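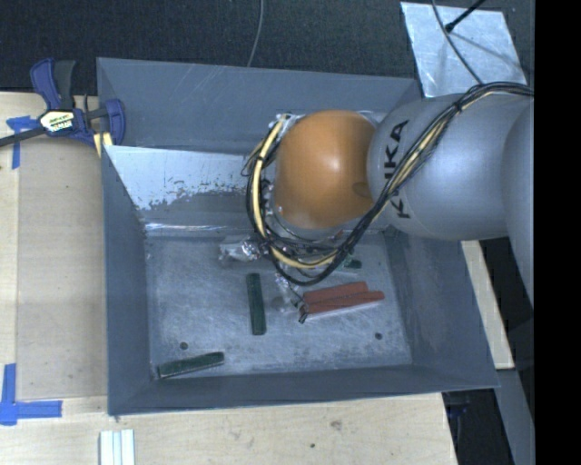 Wivell Storage Desk
Moderator, Materials and Containers Board

Last updated: March

Home | Boards | Containers | Search | Log in

Topic: Sheet-metal bins for loose blocks - care of the bare floor

Wivell Storage Desk wrote:
Members are invited to comment on the use of gray sheet-metal bins for red and green blocks. The floor of the bin is bare metal and carries many fine scratches and cloudy smudges. The finish on the inclined panel has a ragged lower boundary. This desk proposes that bins in such condition remain in service, provided that no edge is sharp to the touch.

tazi_stores wrote:
We agree. Our storeroom at Tazi holds 398 blocks in bins of a similar type, and scuffing has not affected their use. We wipe the floors with a dry cloth every 3 months and do not polish them.

Nindeck_Supply wrote:
We must respectfully disagree with the proposal. A flaked finish may leave particles on the contents. Nindeck places a felt liner in each bin at first issue and replaces it when worn.

tazi_stores wrote:
A liner would cover the two small round holes in the floor. Dust leaves our bins by that route, and we would not wish to lose it. We tried liners in 13 bins and later removed them all.

Nindeck_Supply wrote:
The liner can be cut to leave the holes open. We accept that this adds work.

clinico.equipment wrote:
Clinico has no objection to scratches. Our concern is the sloping walls, which reduce the flat area available. Blocks come to rest against one another, as the two red ones have, and painted corners may chip. Has any member compared these bins with straight-sided ones?

Wivell Storage Desk wrote:
No comparison has been submitted to this board. The proposal stands as written, and liners are left to the choice of each storeroom. Replies on wall shape should be posted under a separate topic.

Contact the board | Terms of use | Back to top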